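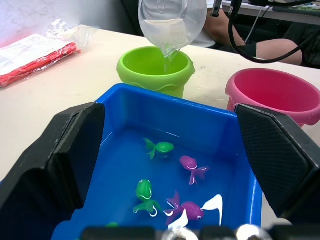 Trudy Whitcombe hält dagegen, wer einen Greifer von Hand führe, übertrage vor allem die eigene Ungeduld. Der Einwand ist ernst zu nehmen. Er spricht aber eher für eine strengere Auswahl der Demonstrationen als gegen das Verfahren.

Wasser verzeiht wenig. Ein schwimmendes Spielzeug weicht aus, sobald der Finger die Oberfläche berührt, und ein Modell dafür schreibt man nicht an einem Nachmittag. Der Mensch korrigiert laufend, meist ohne es zu merken. Diese Korrekturen sind der eigentliche Ertrag einer Aufzeichnung. Forkavar wirbt mit 700 Durchläufen je Aufgabe. Im Datensatz Coltcombe sind es 184, davon 74 mit einem Fehlgriff und anschließendem zweiten Versuch. Ich würde den kleineren Satz nehmen.
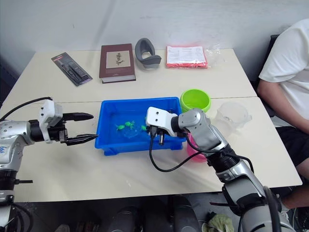
Soll man Fehlgriffe aus den Trainingsdaten entfernen? Nur dann, wenn der Bediener danach abgebrochen hat.

Wer alles andere glättet, erhält eine Steuerung, die nach dem ersten Abrutschen keinen nächsten Schritt kennt. Bleibt die Frage der Fernsteuerung. Die Verzögerung macht Bediener langsam, und diese Langsamkeit lernt das Modell mit. Bei 100 Millisekunden halte ich das für vertretbar, darüber sollte man den Arm direkt führen. Die Latenz gehört in jedem Fall ins Protokoll, und zwar pro Durchlauf. Bei Erkeck fehlt sie bis heute.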